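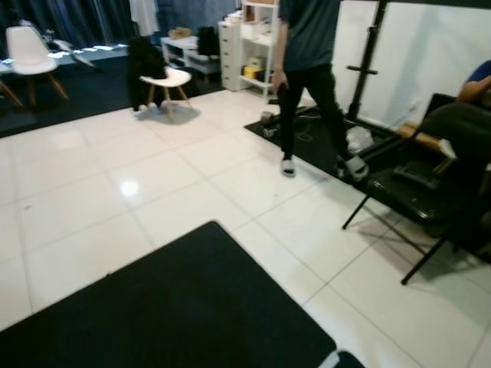
Plunedach Robotics Club Opens Entries for Grerkuvar Student Manipulation Challenge

PLUNEDACH, October. The Plunedach Robotics Club will host the second Grerkuvar Student Manipulation Challenge next spring and is now accepting team entries. The event is open to high school and community college students who want to program a robot arm to do ordinary household jobs at a table.

The club is made up of students from the high school and the community college in Plunedach. Members have been practicing with the arm since the start of the school year. Sessions run from 4:30 p.m. until 7 p.m., and students work in pairs. One student guides the arm and the other keeps the log, then they trade places.

"Most of our students had written some code before they joined, but very few had written code that had to deal with a real table," said Vilhjálmur Þrastardóttir, who coaches the club. "A cup that is an inch off from where it was yesterday will break a program that looked fine on the screen. They learn that in the first week, and the rest of the year is spent on what to do about it."

What Teams Will Do

Each team gets 2 runs at the table. A run is made up of short tasks drawn from a published list, including picking up a cup by its handle, moving a dish without tipping it, and placing a small item inside a marked area. Teams know the list ahead of time but do not learn the order, or the starting position of the objects, until the run begins.

A perfect run is worth 100 points. Points are taken off for dropped objects, for contact with anything that is not part of the task, and for each time a student has to step in and reset the arm. Judges may award partial credit when the arm reaches the correct object but does not complete the lift.

Camera views from the gripper are recorded during practice and during the runs.
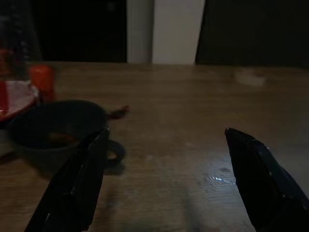 Teams use those recordings to compare what the program expected with what was on the table. The club has built up a library of 3,242 practice attempts, sorted by task and by result, and the library will be shared with every team that enters. Teams may train on it, use it for testing, or ignore it and collect their own.

Students label each attempt themselves. The labels are kept simple: grasped, missed, slipped, or stopped by the operator. A second student checks the label before it goes into the library, and disagreements are settled at the end of the session by watching the recording again.

"The labeling is the slow part and nobody signs up for it," Þrastardóttir said. "But the students who have done a few hundred of them are the ones who can tell you why a grasp failed. We ask everyone to take a turn, including the ones who would like to write code all afternoon."

Changes From the First Challenge

The first challenge used one fixed lighting setup. After talking with the teams that took part, the club has dropped that rule. Runs may now take place in bright or low light, and the setting for each round will be drawn by the judges. The practice library includes attempts made in both conditions, with some views in which very little of the work area can be made out.
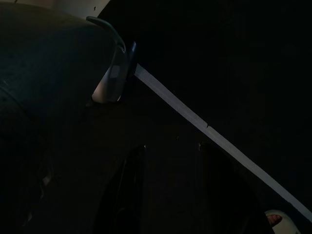 Photos: Plunedach Robotics Club

Teams are also allowed more freedom with the gripper. Fingertips may be reshaped or covered with another material as long as the change can be removed without tools. Any team that changes its fingertips must submit a one-page sheet with measurements before the event. Magnets, adhesives and suction are not allowed.

The scoring sheet has been shortened as well. Judges at the first challenge reported that some penalties overlapped, so that a single bump could be counted as both a contact and a reset. Under the new sheet, the larger penalty applies and the smaller one is dropped.

Support for Teams

Firnia, a local supplier of machine parts, will provide spare fingertips and fasteners at the event at no charge to teams. Bech, a software training company, will hold an evening workshop for first-time entrants covering arm setup, safe stopping, and how to read the practice library. The workshop is free, and students do not have to be on a team to attend. A recording will be posted for those who cannot travel to Plunedach.

Teams do not need to own an arm in order to enter. Those without equipment can submit a program and be assigned practice time on the club's arm, in blocks of 45 minutes. Practice time is given out in the order that entries are received.

Students working at the arm must be trained in how to stop it before they run a program. Training takes place at the start of a team's first practice block and is repeated on the day of the event. An adult must be present whenever the arm is powered.

How to Enter

Teams may have from three to six students and must name one adult sponsor. Entry forms are available from the club and ask for the names of the students, the name of the sponsor, and a short statement of what the team hopes to work on. The statement is not judged. There is no entry fee.

Entries close at 5 p.m. on the last school day before winter break. Accepted teams will receive the full rules, the task list, and access to the practice library shortly afterward. Schools that would like to send students to watch are asked to contact the club ahead of time, as seating near the tables is limited.

About the Plunedach Robotics Club

The Plunedach Robotics Club is a student club for young people interested in programming, mechanical design, and robot manipulation. It meets during the school year and is open to beginners. New members may join at any time.

Contact: Vilhjálmur Þrastardóttir, Coach, Plunedach Robotics Club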